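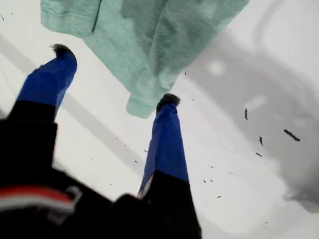

Mint-green cloth, linen room, Vorkport Guest House.

The Housekeeping Office of Vorkport Guest House is issuing its revised guidance on the care and folding of towels. The guidance applies to all floors from February. It is set out in the posts that follow. (1/8)

Each floor will hold a stock of 400 hand towels. Bath towels are stored separately and remain under the existing arrangements until the new shelving has been fitted. (2/8)

Terry cloth is to be washed without fabric softener, which coats the loops and reduces absorbency. Staff should shake out each towel before it goes into the dryer. Overfilled dryers leave damp hems, and damp hems will not be accepted on the shelves. (3/8)

Folding is to be done on a clean, white surface. Lint and stains show up readily against white, and the surface should be wiped down at the start of every shift. (4/8)
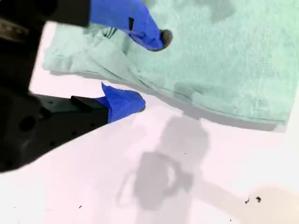
The lower edge of the towel is to be straightened before any fold is made. Smooth the fabric outward from the center with light pressure. Pulling at the corners stretches the weave and produces an uneven stack. (5/8)

Hand towels are folded in half lengthwise and then in thirds, with the folded edge facing the front of the shelf. Stacks are limited to 20. Taller stacks have been found leaning against the shelf supports on the second floor, and supervisors are asked to correct this. (6/8)

Towels with pulled loops or worn hems should be placed in the repair bin and recorded in the linen book. Úna Lenihan reviews the book each morning at 9 and will decide whether an item is mended or withdrawn. Withdrawn towels are cut down for cleaning use. (7/8)

Questions on washing should be directed to Getsemaní Huerta in the laundry. Requests for additional stock should be sent to Şükran Baysal before noon for delivery the same afternoon. Printed copies of the guidance are available at the linen room door. (8/8)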